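# Wrapping Odd-Shaped Gifts in Fabric (Without Buying the Kit)

I've been told for years that fabric wrapping is easier than paper. I didn't believe it, and I still don't believe all of it.
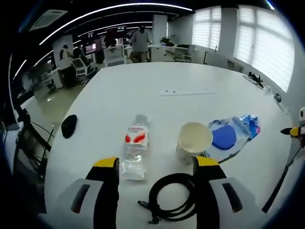

Most of the tutorials I found wanted me to buy something first. Flesititz sells a "starter bundle" of squares that are plain hemmed cotton at a silly price. Skip it. An old bandana, a thrifted scarf or a leftover piece of quilting fabric does the same job.

## What you need

- A square of fabric, with sides 3 times as long as the widest part of the gift
- Scissors (pinking shears if you have them)
- An iron
- Ribbon, only if your knots look as bad as mine

That "3 times" rule came from my friend Saranya Iyer, and it's the one measurement I'd trust. The charts that tell you to match fabric to gift by weight are nonsense as far as I can tell.

## Boxes and books

1. Iron the fabric. You'll be tempted to skip this. The creases will show.
2. Lay it face down, turned so one corner points at you.
3. Set the gift in the middle.
4. Fold the near corner over the gift and tuck the point under.
5. Bring the far corner toward you, over the top.
6. Pull the two side corners up and tie them in a square knot: right over left, then left over right.

If the knot sits crooked, you probably tied right over left twice. Untie it and do it again.

## Jars and candles

Stand the jar in the center, gather all the corners above the lid and tie two opposite corners together. Tie the other two over the first knot. Slippery fabric won't hold, whatever the lady in the Avcombe craft store says. I tried satin on a jam jar and the knot slid open before I got it to the car. Cotton or light flannel is fine.

## Soft things

Sweaters and socks are supposed to be the easy ones. Mine looked like laundry. Fold the gift around a piece of cardboard first, then wrap it like a book.

## Does it save money?

Maybe. If you have to buy new fabric, paper is cheaper, and you may never see that fabric again. I only use it for family, who know to hand it back. I also start looking for scarves in September, before thrift store prices creep up.

You don't need fabric stiffener either. I sprayed some on one square and got a faint white ring that took two washes to get out. If a thin fabric flops, wrap the gift in tissue paper first and put the fabric over that.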